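Ticket 1215-W: Ausgabeliste Lebensmittelkisten, Bestellportal Wanero
Status: in Bearbeitung
Priorität: hoch (vom Melder gesetzt)

Problem
Für die Verteilung am Standort Cheetham wurden 300 Kisten bestellt, je zur Hälfte Gemüse und Milchprodukte. Das Portal zeigt nach der Freigabe nur 137 Abholplätze an. Die übrigen Haushalte bekommen die Meldung "Kontingent erschöpft".

24. Mai 2025, 08:40
Erste Antwort vom Portalsupport: Browsercache leeren. Gemacht, an drei Rechnern. Keine Änderung, was mich bei einem serverseitigen Kontingent nicht wundert.

09:25
Lieferschein von Butier geprüft. Dort stehen 300. Der Fehler liegt also nach dem Import.

10:10
Support vermutet doppelte Anmeldungen. Export gezogen und nach Adresse sortiert: 4 Dubletten. Damit lässt sich die Lücke nicht erklären.

11:30
Neue Vermutung vom Support: Milchkisten würden wegen der Kühlpflicht gesondert gezählt. Klingt plausibel, passt aber nicht zu den Zahlen. Dann müssten 150 Plätze offen sein. Rückfrage gestellt, bisher nur Eingangsbestätigung.

13:05
Testweise eine zweite Ausgabestelle (Orer) angelegt und zehn Kisten umgebucht. Die Plätze erscheinen dort sofort. Zurückgebucht nach Cheetham: wieder weg. Sieht nach einer alten Obergrenze am Standort aus, die in der Maske nicht angezeigt wird. 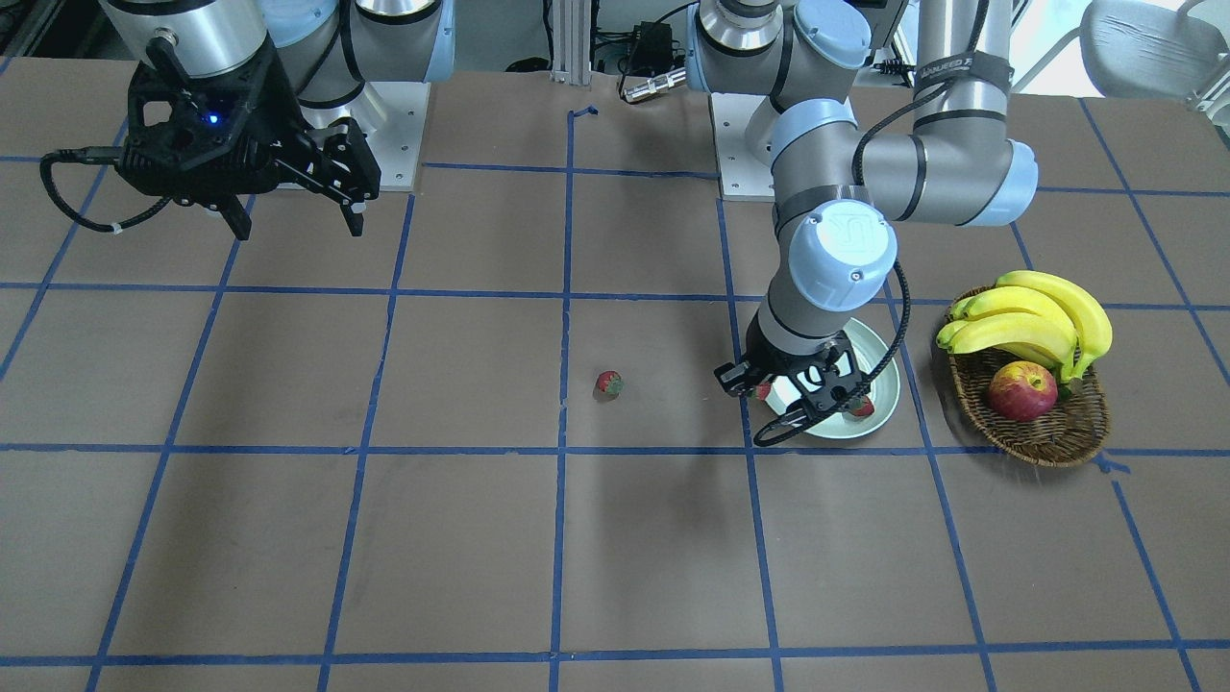
Abb. 1: Tisch mit blauem Klebebandraster und zwei Roboterarmen

14:20
Support meldet "behoben". Nach Neuanmeldung weiterhin 137. Ticket wieder geöffnet.

15:00
Umgehung: Restliche Haushalte über Orer eingetragen, Abholort im Freitext auf Cheetham geändert. Funktioniert, ist aber keine Lösung – im Juli steht die nächste Verteilung an.

Offen
Obergrenze für Cheetham durch Wanero prüfen lassen, bitte mit Screenshot der Einstellung. Vorher wird das Ticket nicht geschlossen.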